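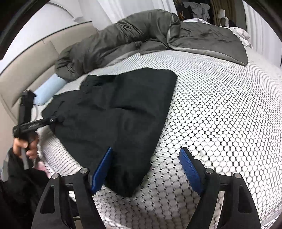

Folding on a patterned sheet, two grippers, one operator visible.

Thread: Do we need a written rule for what's on the bed before a folding take?
Board: Handheld gripper collection / Practice and standards

jimthorpe_ops
Posted 2022-03-18

I'm putting together the next revision of our site rules for bedroom tasks and I want other people's opinions before it goes out in April. The current text says "bed surface to be clear of items not used in the task." That is the whole rule. Our reviewers read it three different ways.

One reviewer rejects anything with a comforter or pillow on the bed. One accepts bedding if it's pushed back and the working area is open. The third only looks at whether the garment is fully on the mattress. In the last batch of 541 takes, 9 were passed by one and failed by another for this reason alone.

What does everybody else have written down?

hexkey3
We had the same fight. Our rule now is that bedding stays but has to be past the far half of the mattress, and nothing can touch the item at the start of the take. Works fine. People's beds have comforters on them. If you strip every bed you get a thousand takes on bare mattresses and a policy that has never seen a duvet.

marrow_bay
I disagree with hexkey3. Leave it up to the operator and you get a pile that's a foot high on one take and flat on the next. The elbow hits it, or the cloth gets dragged onto it halfway through a fold, and then the reviewer has to decide if that counts as contact. Strip the bed, fold, make the bed. It's one extra minute.

hexkey3
It's one extra minute times every take. And the variation is what we're paid to collect.

marrow_bay
We're paid to collect folding. Variation in the sheet, the light, the garment, sure. A pile the arm can run into is a hazard you set up yourself.

Cledwyn Kneath
I wrote the bedroom section for the Pallen sites, so here is ours as it stands. Change what you like.

1. The near half of the mattress is the working area. Only the task item goes in it.
2. Comforters, duvets and pillows may stay on the far half. Do not fold them or tidy them for the take.
3. The item is fully supported at the start. If a corner hangs over the side, note it on the sheet. It is not a fail.
4. Labels and tags on the item are left alone, whichever side is up.
5. Gripper starts open, pads facing the item, no cloth between the fingers.
6. If there is a second person or a second device, both hands stay clear of the item until the start call.

Number 3 gets the most questions. We used to fail every overhang. Then we looked at what we were failing.

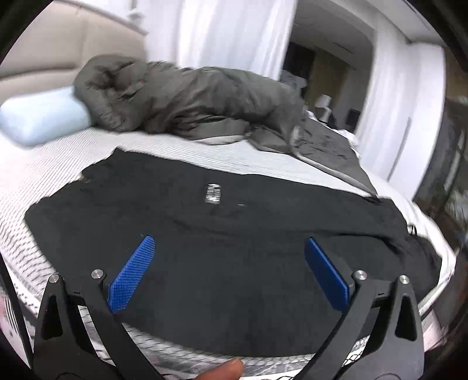 A black towel flat on a bed with one corner drooping over the side is a normal way for a towel to be on a bed, and a folding policy should know what to do with it. The tag is near the middle of the towel and the duvet is bunched up farther back. Under our rules that start passes with a note for the corner. I would want marrow_bay to tell me what gets better if the duvet goes away.

marrow_bay
What gets better is the upper edge of the towel. It's crumpled where it meets the bedding. Your rule 1 says only the task item is in the near half, and I'll give you that, but there's no gap between the item and the stuff you're allowing. Put a number on the gap and I'll stop complaining.

Cledwyn Kneath
Fair point. We don't have a number. Reviewers would have to judge it from a wide view off the gripper camera, and I don't trust anybody to do that within an inch. I could live with "a strip of sheet or mattress visible between the item and any bedding."

zou_b
Reviewer here, not an operator. Please write rules I can check from the video. "Strip visible" I can check. "Far half" I mostly can. "Do not tidy" I can't check at all, because I never see the bed before the take starts.

hexkey3
Then "do not tidy" goes in the operator guide and the rest goes in the review sheet. They should be separate documents anyway.

jimthorpe_ops
Ours is one document. That may be half my problem.

flarari_kit
Can I add one on dark items? Black cloth is the worst for us. Black shorts, black fingers, black sleeve on the operator, and the reviewer is guessing at the cloth edge whenever the fingers are low. We put in a rule that at least one of them has to contrast. Blue pads help because you can at least see the contact face.

zou_b
Agree about the sleeve. When a black sleeve comes in at the corner I spend a long time working out what's cloth and what's person. I'd rather have forearms bare or a light color.

marrow_bay
Light sheet under dark cloth should be in there too. Pattern is fine by me as long as it's printed and not ribbed.

flarari_kit
Patterned sheets are fine for us too. We tried banning them for a while and dropped it. Operators ran out of plain ones.

hexkey3
No to the sleeve rule. People get cold and you can't send someone home over a shirt. Make it a recommendation.

Cledwyn Kneath
Ours is a recommendation. Operators follow it most of the time.

jimthorpe_ops
OK, this is what I'm taking into the draft. Two documents, operator guide and review sheet. Near half is the working area. Bedding allowed on the far half with a visible strip between it and the item. Overhang gets a note and passes. Tags left alone. Sleeve color recommended, not required. Start position for the second device as Cledwyn has it.

I'm still not decided on what a reviewer does when the strip closes up in the middle of a take. Start only, or all the way through?

zou_b
Start only. If I have to watch the strip for the whole take you can double my hours.

marrow_bay
All the way through. Otherwise the rule does nothing about the thing I was complaining about.

jimthorpe_ops
I'll try it both ways on the next 1,000 takes and post the disagreement counts.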